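Folding Sweatshirts So They Stay Folded

I own a dresser with four drawers, three of which close. For years I blamed the dresser. Then I spent a wet weekend in April at my aunt Felista Gachanja's place, watched her do a load of sweatshirts on the spare bed, and had to apologize to a piece of furniture. 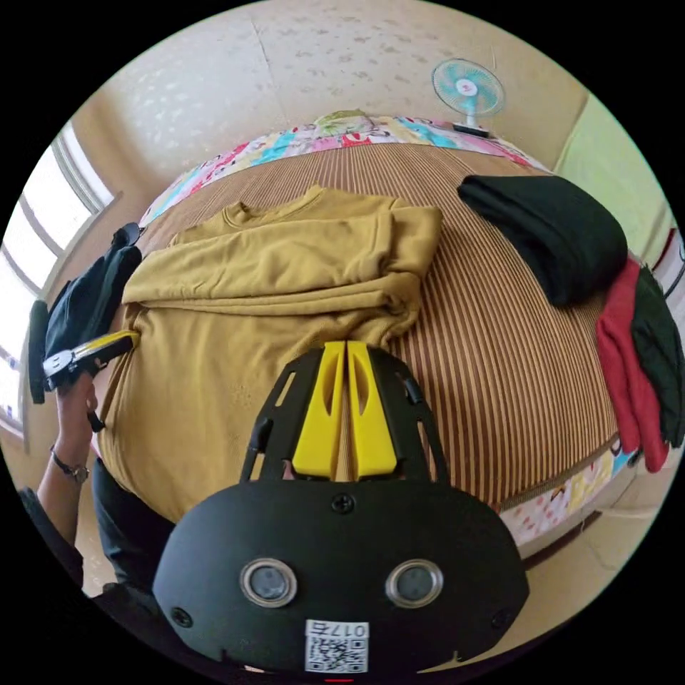 Sweatshirts are the worst thing in any drawer. T-shirts can be bullied. Jeans more or less fold themselves. A sweatshirt has thick cuffs, a thick hem and a neckband, and all of them want to be in the same place at once.

Use the bed. A table is flatter, but mine is too narrow for a sweatshirt with its arms out, and anyway there is mail on it. Pull the sheet tight first. If your sheet has stripes, line the side of the sweatshirt up with one of them and you have a ruler you didn't pay for.

Lay it flat, neck away from you. Smooth from the collar down with the side of your hand. Thirty seconds of this does more than any gadget, and I say so as the former owner of a folding board.

Sleeves go in across the chest. I used to fold them straight back behind the body, which gave me two fat lumps and a shirt that leaned. Bring each one over the front and turn the cuff down a little so the cuffs don't land on top of each other.

Then fold the sides in, and bring the hem up to just short of the neckband. Stop short! If the hem sits on the neckband you've built a pillow. Fold once more and press the air out with your forearm.

Keep the finished ones well away from the unfinished ones. Anything still waiting can hang over the side of the bed, where it looks untidy but at least isn't getting new creases at the bottom of a basket.

Hoodies: lay the hood flat over the back before you start. My cousin Bakari rolls his into the hood, like a camping mat. They do stay rolled. They also come out looking as if he'd camped in them.

Stand them on edge in the drawer, fold side up. Mine holds nine that way and closes with one hand. The fourth drawer still sticks, but that one is all socks and I'm not ready to talk about it.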